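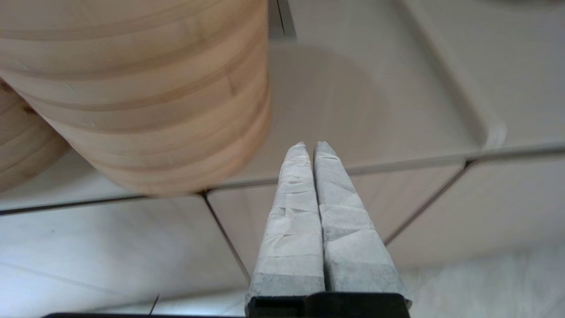

Vrabec Orari, counter arm, reviewed after 7 weeks on a dumpling counter
Posted June 16, 2025

Quick one between lunch and the dinner prep, so forgive the state of it. A few of you asked after my December post about the Clustau trial whether we'd ended up with an arm at the Nindstead shop. We did. Orari, the small one on a trolley base, leased. It shifts bamboo steamers. Takes a basket from the clean stack, puts it on the shelf, brings it back when it's told to. No cooking, no folding, doesn't touch food and we wouldn't let it.

Setup. Vrabec's installer was in and out in a morning, then came back the next day when the shelf height had been saved wrong. After that fine. You teach it a spot by walking the arm there by hand and pressing the button. Anyone on the floor can learn it before their break. Renaming a spot is a pain, the menu is four screens deep and goes back to the start if you stop to serve someone.

What it's good at: the same baskets in the same places, over and over. We go through about 600 basket moves on a busy Saturday and it does a fair chunk of them. Quiet too. You hear the rangehood long before you hear the arm.

What it's bad at: anything leaning. A stack that a person would nudge straight without thinking, the Orari stops and asks. Old bamboo isn't true, lids sit a bit proud, rings bulge. First week it asked so often that Lefteris Kourkoulas (he runs our mornings) turned the chime off, and then of course it sat there waiting while everyone wondered where the baskets were. Chime is back on, lower. Would love a light on the arm insted.

Speed is meh. Lefteris beats it easily. But he doesn't have to beat it at nine at night with a sore shoulder, and that's where the lease money starts to make sense to me.

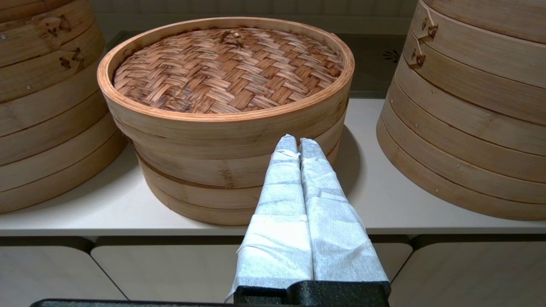
Did anyone lose shifts when the arm came in?

Hours stayed the same for everyone on the roster, but the jobs inside those hours moved. Two people who used to spend most of a shift stacking and carrying now do folding and the front counter, and one of them has asked for some stacking back.

That last bit surprised me. Stacking is dull but it's also the part of the day when you can switch off, and we took it away without asking. Folding and customers both want your whole head. So now the arm is parked for the first hour each morning and whoever wants to do baskets does baskets. Vrabec's rep thought this was daft. It has cost us next to nothing.

Other things that changed, in no order. Who gets blamed. Used to be a wonky stack was somebody's wonky stack, now there's a bit of "the arm did it" going round, sometimes true. Talking -- there's less of it at the back counter, two people working side by side used to chat and now it's one person and a machine. And training. New starters learned the menu by handling the baskets, which size for what. They don't pick that up any more just from being here, so we've had to sit down and teach it. Worth budgeting time for if you're a small place.

Pay: we put the two who can teach positions and clear faults up a grade. It's a skill, they're the ones called over when it stops. If you're leasing one of these and not paying for that you'll have a bad time and you'll deserve it.

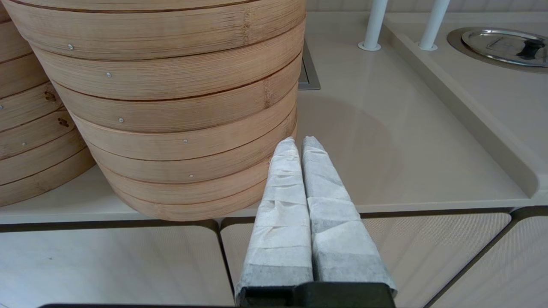
Bamboo steamers stacked on the counter, wrapped gripper fingers in front.

Cleaning. Arm wipes down easily, base has a lip that collects crumbs, trolley wheels are a nuisance on a mopped floor. The finger wraps want checking every close, put it on the sheet or it wont happen. Emergency stop is big and where you'd reach for it. Good.

Support has been decent by phone, slow by email. Manual reads like it was written for a warehouse. The night mode I haven't tried, the insurer wants a letter first and I haven't chased it.

Would I lease it again? Probably, for this counter, with tall stacks and a lot of repeat. For a shop with one short stack and a lunch rush, no, get a better shelf. Talk to your people before it's delivered as well, I did it after and spent a fortnight catching up.

Three and a half out of five. Half a mark off for the menus, one for all the stopping and asking. Ask me about the lease terms in the comments, I'll get to them Thursday if the steamer delivery turns up on time.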